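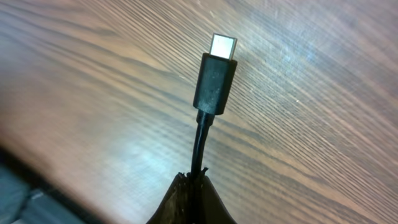 Support > Handling cells > Working rules
4 min read
April 27, 2019 - posted by Emiliano Barrios

Ticket 2573: cable plugging task, grip point and bench layout not to standard
Site: Ultville, bench 5
Status: closed, one item carried over

Reported problem

The Ultville operators logged repeated stops on the USB-C cable task. The arm picks up the cable, turns to the approach position and then halts on the side load limit. They asked for the limit to be raised. I said no to that until we had been through the handling rules, as the limit is the same on every Briltik bench and the others run happily under it.

Log

Entry 1. Read the stop records. Fault code 83 each time, side load at the wrist. No motor faults, no lost connection to the controller. Restarting clears it, as you would expect, and it comes back within a few cycles.

Entry 2. Checked the task file against the Briltik handling rules. Rule 4 says a cable with a moulded plug is to be held by the moulding. The Ultville task file takes hold of the cord below the strain relief. With a thin cord the plug can then lean when it meets resistance, and the wrist reads that as side load. Asked who changed the grip point. It came over with a copy of the Figueroa task file, which was written for a stiffer lead and has a written exception. Ultville has no exception on file.

Entry 3. Operators pointed out that a cord grip is handy for inspection, as the whole connector stands clear of the fingers and the wrist camera gets a good view of the shell. Fair point. The rules allow it for looking, and for presenting the plug to the camera. They do not allow it for pushing the plug into anything. These should be two separate steps in the file, with a regrip in between.

Entry 4. Went through the bench layout. Rule 9 covers loose cable in the reach of the arm:

- no loops lying in the approach path
- no slack running past the outside of a finger
- power strips fixed down or outside the working area
- adapters seated before the arm is enabled
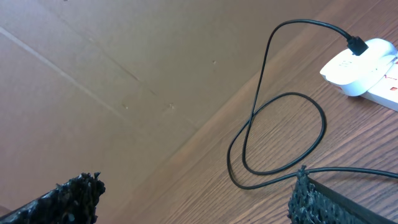 Bench 5, wrist camera. Black cable looped on the desk and running past the right-hand finger; adapter and power strip at upper right.

Entry 5. Marked the bench as failing the first two points of Rule 9. Slack passing that close to a finger can be caught when the gripper closes or the arm drops, and a plugged-in cable then pulls on whatever it is plugged into. For the power strip I have asked the site to confirm how it is held, as I can't judge that from the camera. Cardboard is permitted as a screen under Rule 11 provided it can't tip into the working area, so I have asked about that as well.

Entry 6. Reply from site. Strip was resting on the desk under its own weight. It now has a bracket. Cardboard is taped to a block at the back and can stay for the time being.

Entry 7. Finger pads. The Ultville pads are dark and rough on the gripping side, and the operators wanted to know if that counts as wear. The rules only say to replace pads when material comes away on the part, or when the grip test fails. Site ran the grip test and it passed. No action, but they are to record the result in the bench book, which hadn't been filled in since December.

Entry 8. New task file loaded. Cord grip kept for the camera step, then regrip on the moulding, then approach. Side load limit left where it was. Ran 944 cycles with no code 83. Two stops for a missed pick, both cleared by the operator and logged separately.

Changes made

Task file split into view step and plug step. Slack tied back behind the work area. Strip bracketed. Bench book brought up to date.

Please do not copy task files between sites without checking the exceptions page first. An exception belongs to the bench it was written for. If you need the same one, ask for it - it is a short form and I normally answer the same day.

Carried over

Clollton uses the same cable and I have not seen their file yet. Opened a separate ticket. Until it is answered, Clollton should run the view step only.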